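4. What viewers do with small signs

4.1 Material and coding

The material again, in short. Two series of Hanunow, all the recap pieces Molteo ran on them while they were on air, and the comment threads underneath. Threads with no mention of a cast member's own account were dropped. That left 79 threads. On top of that, 18 viewers who agreed to talk to us by phone or video call after the reunion episode. Calls were recorded and typed up, names changed. Quotes below are from the calls unless we say thread.

Coding was done by the first author and by Bjarke Bjarnason, separately, then compared. Most of the disagreement was over one code, "hint". Is a changed profile picture a hint, or just a changed profile picture? We went back and forth on this. In the end the rule was simple: if a viewer treats it as a hint, it is one. We do not try to guess what the cast member meant by it. Could not check anyway.

4.2 The screen row and the phone row

Most rows on Hanunow happen twice. Once on screen, weeks old by then and cut to fit the hour. Once again on the phone, on the night, when the people in the row post something. Viewers know the first is edited. They talk about the edit all the time (music, reaction shots, the glass put down in one shot and full again in the next). The second they treat as closer to the real person. Less handled.

The clearest case is the kitchen argument in the second series, where Zolletti accuses her partner of still texting someone from home. No name is given on the show. During the advert break an account which viewers had already decided belonged to the someone from home put up a new picture. A mug, the same mug as in the argument, or the same sort. Molteo had a piece up before the credits. The thread under it is the longest we have.

What interests us is how little was needed. No caption, no tag. Viewers filled in the rest, and they filled it in along lines the episode had laid down for them: wife, rival, man in the middle looking at the floor. One viewer put it like this: "I didn't even like her, but I thought, right, she's been watching same as us and she's had enough." Another was crosser. "It's a mug. She changed her picture to a mug. I've got three of them."

The second kind of remark is common and we don't think it is a refusal to play. The crosser viewer had looked up the account, scrolled back to May, and could tell us what the picture had been before. Sceptics do the same reading as everybody else, they just come out at a different place.

4.3 Taking sides, and how long it lasts

Side-taking was quick and mostly did not last. Viewers who were firmly with Zolletti after the kitchen argument had often gone cool on her by the dinner party. Reasons given were small. A laugh at the wrong moment, a like on somebody's post. Only very few said they had changed their mind due to something big, such as the walk-out, though the walk-out got more coverage then anything else.

Recap writers seem to know this. The Molteo pieces hardly ever say who is right. They say someone has "hit back" or "broken her silence", and leave the sorting out to the thread. Headlines are written for the row, body text is mostly retelling of the episode, then the post, then a line on when the next one airs. We found this same order over and over. It helps the late reader too, someone who missed the episode can join in from the piece alone. Several of our callers did just that, and had strong views on scenes they hadn't seen.

4.4 Gesture

A shorter point. Viewers also read bodies, and hands most of all. Hands come up in the calls without us asking: who let go first, who had them under the table, who held one up to stop the other talking. The held-up hand was taken as rude nearly every time, even by people on that person's side. It was also the moment most often turned into a still and passed round, with the words taken off. Once the words are gone it can mean nearly anything, and threads use it that way, as a reply to quite unrelated posts. By the reunion it had drifted so far that one caller knew the still well but had no idea which argument it came out of.

We did not code gesture seperately in the first round. Should have. It was added for the calls only, so nothing here can be set against the threads.

Figure 2. Hand upright, fingers extended, palm turned sideways. White tabletop from above, computer-rendered.

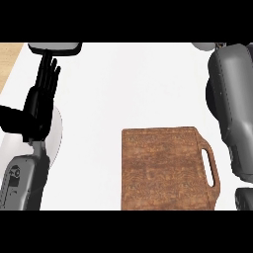

4.5 Limits

One show, one recap site. Vrettos, the other site that covers Hanunow every night, closes its comments after a day and removes them, so there was nothing to collect by the time we started. Callers came forward by themselves and probably care more than most. All had finished the series, so we have no one who gave up half way, and people who give up might be just the ones who don't bother with profile pictures. Threads were saved as they stood on March 25, 2022. Anything deleted by a moderator or by the poster before that is lost to us, and the rudest comments tend to go first.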